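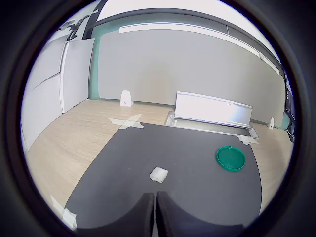 Aug 22, 2018 -- adhesive pull tests, second batch of the Garnau glue. Short version, the new batch is weaker and I think it's the cure and not the glue. Romain Tanguy wants a number by tonight so this is going down fast. Kept thinking about surface while I was at it: a dark gray tabletop with a rounded front edge is a nice thing to lean on and a terrible thing to clamp to, the jaw walks off the curve every time. Use the square bench for anything that has to stay put overnight.

Strips cut from the Hervieu felt, glued to beech, 85 minutes open under weight, then left alone. Should have been longer. The tin says overnight but Grethe got good numbers in June with the short cure, so I copied her. Her room was warmer. Didnt write down the temp, my fault.

Results
-- first strip let go at the felt side, clean, almost no fiber left on the wood
-- next one held better, tore the felt
-- after that I changed the pull angle by mistake, so throw that one out
-- remainder all peeled from one corner, same corner, which makes me think the weight was sitting crooked

Peak pull on the best strip was 1046 grams on the hanging scale. Old batch beat that easily. Scale was zeroed before, not after. Check drift.

Eskil says sand the beech first. Monique says sanding did nothing on the Gosmont job and to just thin the first coat. Going to try both, seperate boards, same day, so we stop arguing about it.

To do:
Longer cure, whole set
Level the weight
Ask Cathal if the Jilum order had the same lot code as ours
Thermometer!! tape it to the shelf
Label the boards on the BACK, glue ate the pencil again

Left the good strips in the drawer with the calipers. Don't bin them.

Search this notebook Go

Last updated by R.T., table of batches still missing

Comments (2)

Monique Chevalier: Thin coat, then wait till it stops being shiny. You put the felt down too early, I'd bet lunch on it.

Cathal Cullinane: Different lot code. Ours starts with 78, will bring the tin over.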